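About the Stetum School of Surgical Nursing

The Stetum School of Surgical Nursing prepares students for work in operating rooms, recovery wards and outpatient clinics. The school stands on Plorkilton Road, next to the district hospital, and has been teaching at this address for 26 years. It is governed by the Nishad Foundation, which also maintains the student residence and the library.
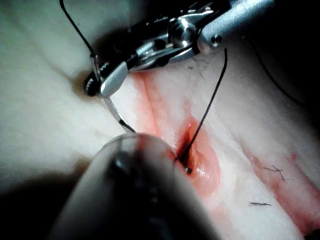
Students enter the school once a year, in July. The first term is given to anatomy, hygiene and patient communication, and the second to the care of instruments and supplies. By the end of that term a student is expected to name the common items on a tray without help, and to handle safely such things as a curved suture needle, held in the metal jaws of an instrument with its pointed tip in view. Written and practical assessments carry equal weight.

The full course lasts 12 months. Classes are held on weekday mornings, and afternoons are reserved for ward placements or supervised study. Each placement lasts 8 weeks and is arranged by the school office. Students may state a preference for a ward, but the final decision rests with the office.

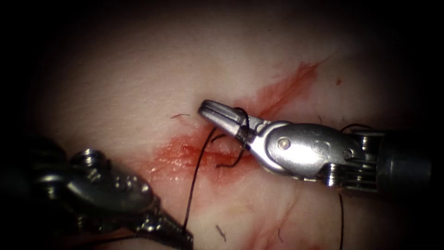
Placement reports are returned to the school within 12 days and are kept in the student's file. A student who does not meet the required standard may repeat one placement without an added fee. Requests to repeat a second placement are considered individually and must be made in writing.

Admission is open to applicants who have completed high school and hold a current first aid certificate. Applicants whose earlier studies were in another language are asked to sit a short English test. The Pevutus Scholarship covers tuition for students from rural districts. It does not cover uniforms, shoes or travel.
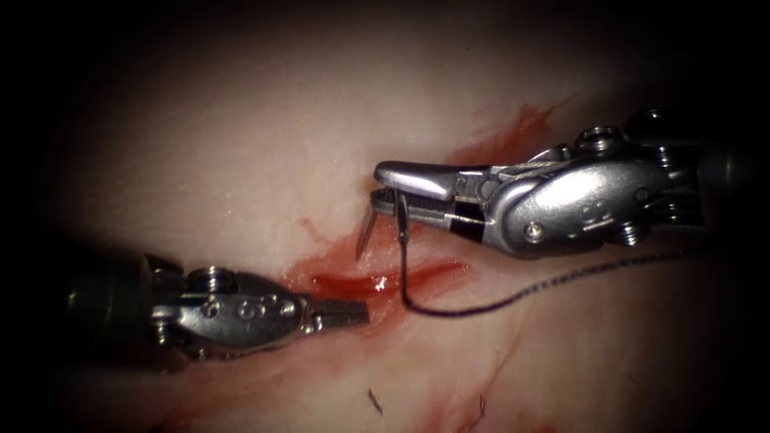 Grasper jaw above an incision

The library is open to enrolled students, graduates and hospital staff. Its collection covers general nursing, wound care, pharmacy and medical law. Reference books may not be removed from the reading room. Graduates keep their borrowing rights on presentation of a valid card, available at the front desk.

Visits to the school are by appointment. Application forms may be collected from the office during term or requested by mail.

Last updated: 26 October 2021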